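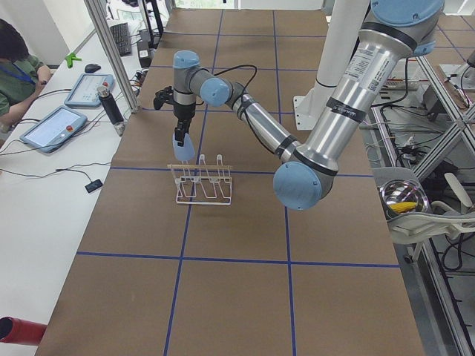
I get asked the same things about the Wencombe book every week, so I've put my answers in one place (sorry if I've emailed you half of this already!).

## What's it about?

Wencombe's cup run, told by the lads who played in it. I spent far too many evenings on the phone to Jarlath Flanagan, who was in goal for every round and remembers every single cross.

## Is it the same as the old Lorcan Lenihan booklet?

No, that was a 26-page souvenir sold at the ground. Mine has 14 chapters, and Lorcan kindly let me borrow his match reports for the semi-final, where 1,654 paid to get in and I still meet people who swear they climbed the wall.

## How much is it?

£12, and postage is on top. I can sign it, or Jarlath can if you give me a week or so to catch him at home.

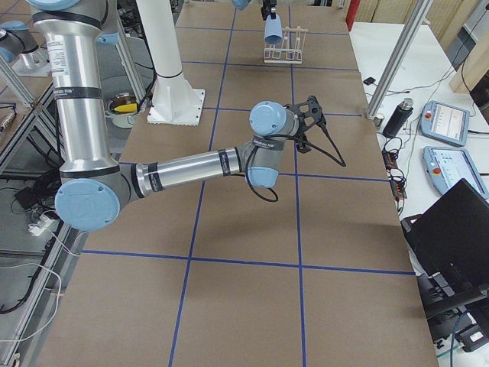

## Can I buy it at a match?

Yes! Philomena Flanagan has copies on the programme stall at every home game. Cash is easier for her, but she'll take a card.

## Will there be a second book?

I'd love to do one on the Enda Brophy years. He's said yes, then maybe, then yes again. If you've got old programmes or team photos from his time as manager, please drop me a line. I'll scan them and post them straight back.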